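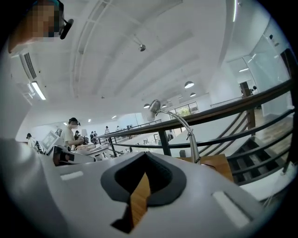

What goes wrong most often when a news program draws its own election map? Borders get simplified too hard, and small districts either merge with a neighbor or drop off the coast.

March, map desk notebook, 9:40 am

Picked the Trirnham graphics back up this morning. The broadcast from the last council vote had Zandale sitting on the wrong side of the river, and the late-night comics had a great time with it (fair enough, I laughed too). Went through the old file to see how it happened. The labels were placed by hand on top of a flattened picture, then the base map got swapped for a newer one with a different crop. Every label slid west. Zandale ended up in Prindstead, and Prindstead ended up in the lake!

Labels now hang off the district shapes themselves. Move the map, the names go along with it. I tried six different crops and they all held, even the ugly tall one for phones.

Next, the simplification setting. We have 247 precincts in the county layer and the old tolerance was eating two of them, both tiny, both downtown. At 200 meters they vanish. At half that they come back and the file is still small enough to load live. I love this part of the job, you nudge one slider and a whole neighborhood gets its vote back on screen.

Chih-ming Pan looked over the color ramp and wants the "too early to call" gray lighter, so it doesn't read as a third party. Good catch. Changed it, and changed the hatch for uncontested seats while I was in there. Looks so much better on the big monitor.

2:15 pm

Virgilio Agbayani called with the new council boundary for Saraç ward. It picks up the blocks north of the rail yard and loses the strip by the fairgrounds. Dropped it in and found a sliver gap along the old line, nearly invisible until you zoom in, and then it's a bright white crack right through the middle of a street. Snapped the edges and reran the overlap check. Clean.

Still open:
- pronunciation note for Saraç on the anchor's card
- the cedilla is missing in the lower-third font, ask Virgilio which version the control room has loaded
- a locked copy of the base map that can't be swapped on show night
- Chih-ming wants a zoom into Prindstead for the mayor's race, try it with the river labeled

Rehearsal file is saved under the new county layer. Don't open the old one, it still has the lake problem.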